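Foltitz Bench System: Section 4, Seating a Glued-Up Board 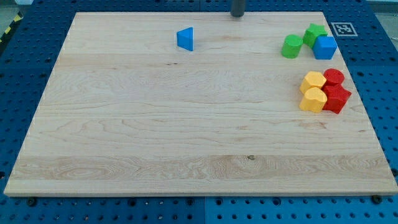 Mahuika, June 28, 2023

Use these steps to set a wide board flat on the perforated bench top before sanding or oiling.

1. Brush dust out of the holes and wipe the top with a dry cloth.
2. Lay the board down with the glue seams running left to right and the front edge facing you.
3. Leave some of the blue top showing on all four sides.
4. Press down on each corner. If the board rocks, lift it and check for chips underneath.
5. Sand along the grain, starting at 60 grit. Go lightly over small knots and wavy figure.

Note: Color shifts between planks are normal in pale wood and will not sand out.

CAUTION: Do not drag the board across the bench top. Lift it at both ends.

Filed under: Bench Setup > Boards and Panels

Questions? Contact Foltitz Support, attn. Saskia Hollis | Back to top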